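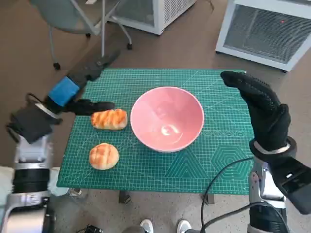

Bundurstead Bread and Bowls: read me first

Hi! You've found the notes that go with the Bundurstead set, my growing pile of photos and text files about putting bread in bowls. I started it in December as a spin-off from Moura (my older set, all mugs and saucers) and it got bigger than I meant it to. It holds 103 short entries right now, each one a photo or two plus a text file saying what was on the table.

What's on the table

Bread, mostly. The two rolls I keep coming back to are a long oval one with a golden-orange glazed top and dark diagonal scores, and a rounder, paler one with a few crosshatched lines. In the text files they're called "long" and "round" and I've tried hard to stick to that. If you spot "bun" somewhere, it means round - I was sloppy early on.

The bowl is the pink ceramic one, wide and deep, shiny on the inside. I love this bowl. It does pick up a little white reflection near the bottom, so if you're sorting by color, don't mistake that for a crumb or a chip!

Everything sits on a green cutting mat with a white grid. I like the grid for lining things up when I write my notes, but please don't take measurements off it. I never checked it against a ruler.

How the entries are sorted

There are 6 folders, named for how the table starts out:

both-out: long and round on the mat, bowl empty
long-in: long in the bowl, round on the mat
round-in: the other way around
both-in: both rolls in the bowl
bowl-only: no bread at all
odd: anything I couldn't place

Inside each folder the text files have 4 lines: bread, bowl, mat, remarks. The remarks line is blank a lot of the time and rambling the rest of the time, sorry.

Things to know before you use it

The four lines in each text file cover the bread, the bowl and the mat, plus whatever I felt like adding.

Zuria is the name of the spreadsheet that lists every entry. Jamus is the little script that checks the spreadsheet against the folders and complains about missing files. Run Jamus after you unzip, and if it complains about six files in odd, ignore it - those are duplicates I pulled and haven't cleared from the sheet yet.

Still to do

Rename the last of the "bun" entries. Split both-in by which roll is on top. Add a second bowl, maybe, if I can find one I like as much as the pink one.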